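Trollis to replace crank sensor harness on older engine swap kits 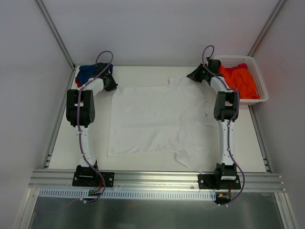

A white T-shirt laid flat between two robot arms.

Last updated: October 2025

Trollis will replace the crank sensor harness on its first-generation standalone engine computer kits after owners reported stalling and hard starts once the engine was warm. The company, based in Lunde, said the fault is in a section of shielded cable that runs near the exhaust on most V8 swaps.

The replacement covers 400 kits sold under the Trollis S1 name. Kits sold as the S1B or S2 use a different cable and are not included.

Owners began posting about the problem in early September on the company's customer forum. Most described the same thing: the car starts and idles normally from cold, runs well for a while, then cuts out at low speed and will not restart until it cools down. Several had already replaced the sensor itself, and a few had swapped the distributor pickup, before somebody put a scope on the wiring.

"The jacket on the cable was rated for the temperature, but the foil shield under it was not bonded properly at the sensor end," said Linnea Nordin, who manages product support at Trollis. "When it heats up, the drain wire can lift. The computer then sees noise on the crank signal and drops sync."

Nordin said the company has logged 46 confirmed cases. In 18 of those the engine died while the car was moving. She said Trollis has no reports of a crash or an injury.

The new harness has a crimped ground at the sensor end and a heat sleeve over the last section. It plugs into the same connector on the computer, and no change to the tune is needed. Owners who cut and re-pinned the original harness to fit their car will need to send a photo of the connector so that the right ends can be fitted before shipping.

Trollis is also putting out a firmware update, version 109, for all S1 units. It makes the computer log each loss of sync with engine speed and battery voltage, which the older firmware did not do. The update will not fix a bad cable. Nordin said owners should install it anyway, as it gives a shop something to look at if a car stalls again.

Aslak Ekström, who runs an engine swap shop in Pendley, said he has fitted the S1 to a number of older pickups and coupes and has seen the fault on three of them. He was sent an early version of the new harness to try.

"It is a two-hour job on a truck and longer on a car with headers, depending on how tight it is down there," Ekström said. "The part is free but the labor is not, and I think that is going to be the complaint."

Trollis is not paying for labor at this point. It will pay return shipping on the old harness for owners who want to send it in, but does not require it.

Tsz-kin Siu, whose coupe was one of the first cars reported on the forum, said he spent most of the summer chasing the stall. He replaced the fuel pump relay, the sensor and the coil before a friend suggested he move the crank wiring away from the header. The stalling stopped for two weeks and then came back.

"I'd like some of that money back, but mostly I want to drive the car," Siu said. He has a replacement harness on order and expects to fit it himself.

The cable was made for Trollis by an outside supplier, Trostach, which also makes coil and injector wiring for the kits. Trostach said in a short statement that it had changed its bonding process and that the injector and coil wiring is built to a different pattern with no shield. Nkechi Abubakar, who handles quality for the supplier, said parts from the same batch had not gone to other customers.

Until the new part arrives, Trollis is asking S1 owners to check where the crank cable runs and to keep it a hand's width from the exhaust. It should not be tied to the plug wires or to the alternator lead - both can add noise even when the shield is good. Owners whose cars have already stalled while moving are asked not to drive them.

Kits can be checked by the label on the underside of the computer case. An S1 label with no letter after the number is covered. Owners who bought a kit secondhand can still get the harness but will need the serial number from the same label. Requests go through the support page or the shop that sold the kit, and orders will be filled in the order they come in, with confirmed stalling cases first.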